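Notas para la charla: «La botella reutilizable y otras cuentas que no cuadran»

9 de enero de 2018. Versión larga, para leer con el reloj delante.

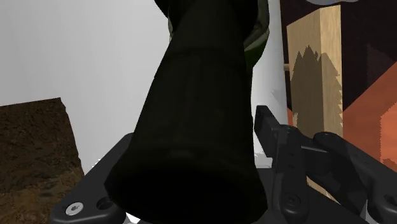
Arranque (sin saludar demasiado)

Empezar por la pregunta a mano alzada: quién tiene en casa más de una botella reutilizable. Esperar. Luego: quién sabe dónde están todas. Dejar que se rían y seguir, que el primer bloque se alarga siempre.

Decir desde el principio que no vengo a defender el plástico de un solo uso. Vengo a quejarme de cómo se hacen las cuentas. Si alguien del público vende botellas, que aguante hasta el turno de preguntas.

Bloque uno: el caso Citetti

Contar lo del encargo. La empresa Citetti repartió 2.231 botellas entre su plantilla y anunció que con eso dejaba resuelto el asunto de los vasos. Leer la frase del comunicado despacio: «Cada botella entregada es un hábito cambiado». Pausa. Una botella entregada es una botella entregada. El hábito habrá que medirlo aparte, y en Citetti tardaron un año y medio en acordarse.

Cuando por fin preguntaron, en julio, contestaron 297 personas. De esas respuestas salió el titular que circuló después, el de que la mayoría la usaba a diario. Preguntar a la sala quién contesta una encuesta interna sobre botellas en pleno verano. Yo diría que el que la usa. El que la perdió en el autobús borra el correo.

Ojo: no decir que mintieron. No creo que mintieran. Creo que tenían muchas ganas de que saliera bien y que nadie de fuera revisó el cuestionario.

Si voy mal de tiempo, saltar directamente al bloque tres.

Bloque dos: el punto de equilibrio

Explicar la idea sin fórmulas. Fabricar un objeto que dura cuesta más que fabricar uno que se tira, en energía y en material, y hay que usarlo cierto número de veces para compensar. Hasta ahí estamos todos de acuerdo. Lo que me molesta es que el número de usos aparezca en los folletos sin apellidos: no se dice comparado con qué, ni lavado cómo, ni fabricado dónde.

Aquí va la anécdota de Keston. Su folleto daba una cifra de usos y remitía a un informe de Gasser. Pedí el informe. El informe remitía a otro folleto de Keston. (Contarlo serio, funciona mejor.) Les escribí dos veces y a la segunda me mandaron un catálogo de fiambreras.

Sobre el lavado: insistir. Los cálculos alegres suponen un enjuague con agua fría. La gente que conozco las lava con agua caliente, o las mete en el lavavajillas aunque ponga que no, o no las lava nunca, y esto último sale estupendo en el balance energético. Según quién haya en la sala, omitir el comentario sobre el olor.

Recordar que el agua del grifo en vaso de cristal, en la oficina, ya existía. El vaso que ya está en el armario no hay que fabricarlo. Nunca sale en las comparativas y me gustaría que alguien me dijera por qué.

Bloque tres: lo que dijo Oberholzer

Beat Oberholzer llevó el programa de Drodness y fue el único que me dejó ver los datos en bruto. Agradecérselo por su nombre. Repartieron 1.902 unidades y, al cabo de un tiempo, hicieron algo muy simple: mirar qué había encima de las mesas a media mañana, sin avisar. Les salió bastante peor que la encuesta. Lo publicaron igual, en el boletín interno, debajo de los cumpleaños.

Me contó que lo más difícil fue convencer a la dirección de no encargar otra tanda con el logotipo nuevo. No lo consiguió. Subrayar esto, porque es el centro de la charla: cambió el logotipo y se encargaron otra vez botellas para gente que ya tenía botella.

Objeción que va a salir seguro: «pero algo habrá que hacer». Respuesta: sí, y empezar por no regalar nada me parece un buen primer intento. Poner una fuente que funcione en cada planta. Preguntar antes de comprar. Si después alguien quiere una botella, que la pida.

Otra objeción: que el valor es simbólico. No tengo datos en contra. Tampoco los he visto a favor. Decirlo así y no enredarse, que la otra vez perdí bastante rato con un señor de la tercera fila.

Cierre

Volver a la pregunta del principio. Pedir que esta noche abran el armario de la cocina y miren. Enseñar la lista de lecturas y avisar de que 4 de los enlaces son de pago.

Turno de preguntas. Llevar agua.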